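I've been reading up on heat networks for weeks now and I'm completely hooked. Dusden is getting one! The plan is to take warmth from the old mine water under Melton and pipe it to 2,472 homes, and I can't stop telling people.

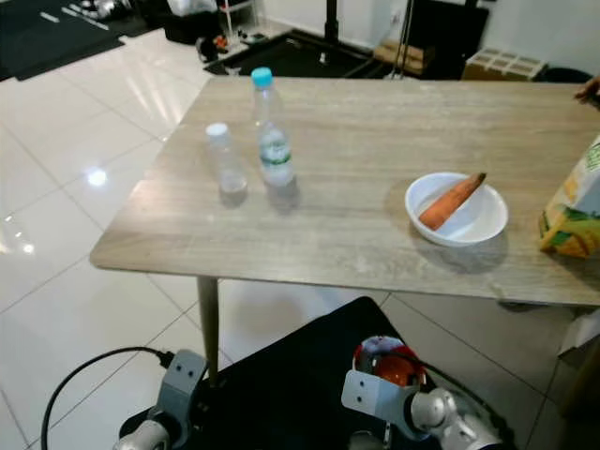

Two bottles and a bowl on the table.

Most of us grew up thinking energy meant gas from somewhere far away, with the price set by whoever was cross with whom that winter. Mine water just sits there under your feet, mild all year, and a heat pump does the rest.
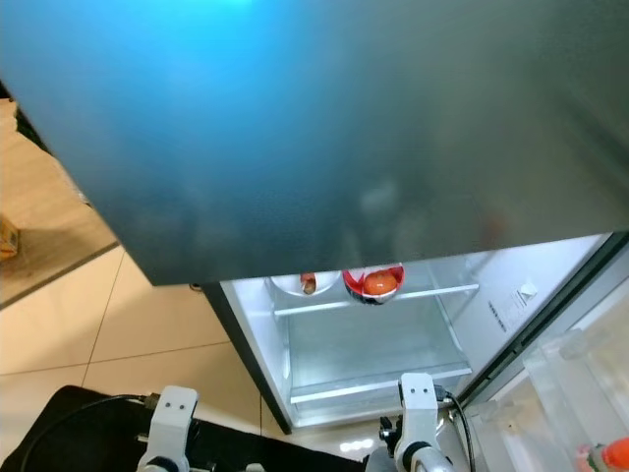 Heat pumps are lovely things once you get the idea. They move heat from one place to another, and you already live with one. A fridge, with its glass shelf and cool white light, does the same job in reverse — it pulls warmth out of the box and lets it go into the kitchen.

The first 49 homes are meant to be joined up by September, 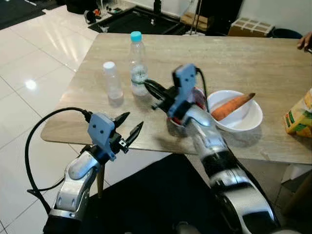
with the Wollell estate next in line, and I'd love to see the school added too. The pipes already run past its gate!

What I'm less sure of is the standing charge. 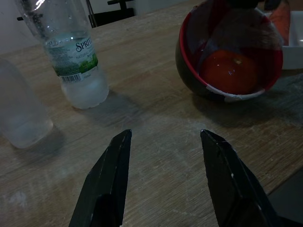
Ntombi Khumalo wrote to me that it should be fixed for 5 years before anyone signs, and I think she's right.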